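Takent (software)

Takent is a control and perception program for two-armed robots that handle cloth, bags and other soft goods. It was written by Baoshan Jin and is maintained by Retix. The current release is dated 3/14/25.

Overview

Most planning software treats an object as a fixed shape. Cloth has no fixed shape, so Takent keeps a rough surface map and redraws it after every grasp. The map holds up to 300 points, each marked as edge, fold, strap or plain cloth. Points that no camera can see are kept for a short time and then dropped.

Perception

Takent reads one overhead view and one view from each wrist. The overhead view is used to find the object and choose a grasp. The wrist view takes over at close range, where the software looks for a pinch of cloth between the fingertips. Printed fabric is a common source of error - a camouflage pattern has many false edges, and the fold finder can mistake a colour band for a crease.

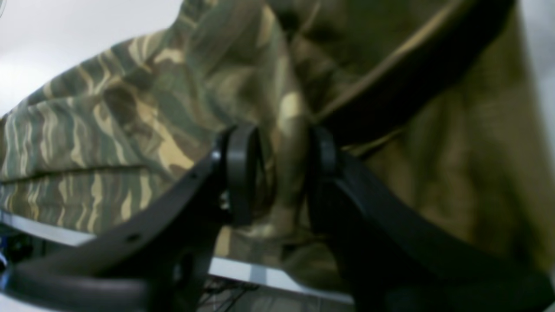

Planning and control

The planner, called Xia, assigns each arm a role. One arm may work on the object while the other waits clear of it. Roles can be swapped between steps but not during a grasp. Arm commands are sent 200 times a second, and a separate check stops both arms if their planned paths come too close. Straps are handled as a special case, as pulling on one can turn the whole bag.
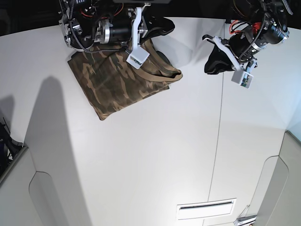
One arm at a folded camouflage tote bag, with the other held away from it over the table.

Tooling

Orkoner, a log viewer supplied with Takent, plays back camera views beside the surface map. Its test set contains 1,313 recorded grasps, of which 178 involve straps or handles. Support for zipped bags was added in July.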